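Shared Kitchen News: What Changes in October

The shared kitchen on the second floor of the Fladwood building reopens in October after the plumbing work. Most of what follows is for the groups that book it regularly, but please read it even if you only use the room for coffee.

Dishes are the main item. We get more messages about dishes than about everything else in the building put together, so the rules have been rewritten and are shorter than they were. 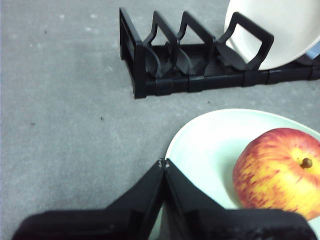
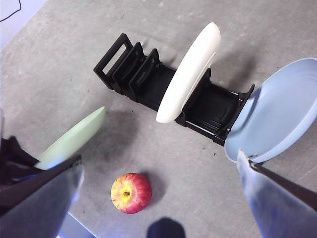 Black dish rack on the gray surface, two views.

Wash what you use before your booking ends. If you have the room until 9:00, washing up is part of the time until 9:00. The next group may be waiting at the door with hot food, and they should be able to start right away.

Plates go in the rack on edge, one to a slot. Bowls go at an angle so the water runs out. Please don't stack wet bowls inside each other. Large pots and baking sheets should be dried by hand and put back in the lower cabinet. Knives are also dried by hand and go back in the block.

Anything left in the rack overnight will be put away the next morning. Items that don't belong to the kitchen go in the plastic bin under the window and stay there for 11 days. After that they go to the Cincombe thrift store. We have had some good lids go that way, so put your name on the bottom of your containers with tape or a marker.

Supplies

Dish soap and sponges are paid for out of the booking fees. Towels are not. Each group should bring its own and take them home. The old towels were worn through and have been cut up for rags, which are in the drawer to the left of the stove. Use those for spills on the floor only.

We have switched to unscented soap after several requests. It does not foam much. You don't need to add more.

Water and drains

The new drain has a strainer in it. Please leave the strainer in place and empty it into the compost pail when you finish. Coffee grounds and rice were what blocked the old pipe, and the repair came to $340, which would have covered a new set of mixing bowls. Fat and oil should be poured into a can, left to harden, and put in the trash.

Hot water now comes from its own heater. It takes a minute to reach the tap, and it is hotter than it used to be. Groups that bring children should run the cold first.

Cooking class

Geum-ok Yeo is teaching her soup class again, starting the first week of the month. She will cover beef and radish soup, soft tofu stew and a seaweed soup that takes under half an hour. The class fills up fast. Sign up at the front desk - she does not take names by email. Bring an apron and a container with a lid. People who came in spring should know that the stew recipe has changed a little, with less chili and more garlic.

The Başaran family has offered to run a bread morning later in the season. They would like to hear who is interested before they set a date. Leave your name at the desk and say whether you have baked before.

Bookings

The kitchen was booked for 533 hours last year, and evenings were nearly always full. If you can move to an afternoon, please do. Afternoon bookings will cost less through the winter.

The room holds up to 500 square feet of tables and chairs on paper, but it gets tight with two groups, so shared bookings are on hold for now.

Keys are still handled by Trisent in the ground floor office. Return them the same day. If the office is closed, use the slot in the door and write your group's name on the envelope.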